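# Londar Open Afternoon

The **Londar Open Afternoon** is a public demonstration of robot training methods held each December by Inix, a small automation firm, at its workshop in Helmy. It began as a recruitment event and has since become mainly an occasion for local people to ask when the machines will do the ironing. Entry costs 2 pounds, refunded on request, though few visitors have been known to make the request.

## Format

Doors open at 2 p.m. The central attraction is the table work, in which an operator performs household tasks using hand-held grippers so that the movements can be recorded. The recordings are later used to teach Grokia, the firm's control software, which is praised in Inix leaflets for its patience. Guests expecting a walking robot are directed to the poster of one in the corridor. 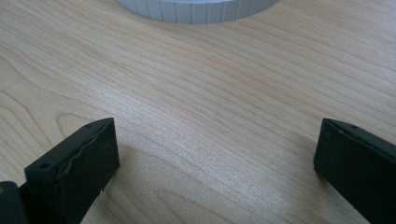

*Open gripper fingers over the worktable, with a ribbed white object beyond.*

A session lasts as long as the operator's wrists permit. Objects are drawn from an ordinary kitchen cupboard, and the same item may be picked up and put down all afternoon, a spectacle that small children follow closely and their parents less so. Inix gives the size of its Londar collection as 3,000 recordings, a figure printed on the tea towels sold at the exit.

## Table work

Two-handed tasks are generally held to be the better viewing. The operator takes a gripper in each hand and works within a black-framed enclosure, where a white mug-tree stand has become something of a fixture. Visitors are asked not to call out advice.

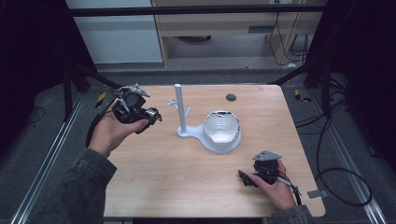

Questions are taken between runs. The commonest concerns whether it would be quicker to do the job by hand, to which the firm's standard reply is "at present, yes".

## Reception

Attendance reached 500 in the year the event shared its car park with a cheese fair. The Helmy parish newsletter called that edition "informative and well heated". Later afternoons have drawn smaller crowds, and the cheese fair has moved to the spring.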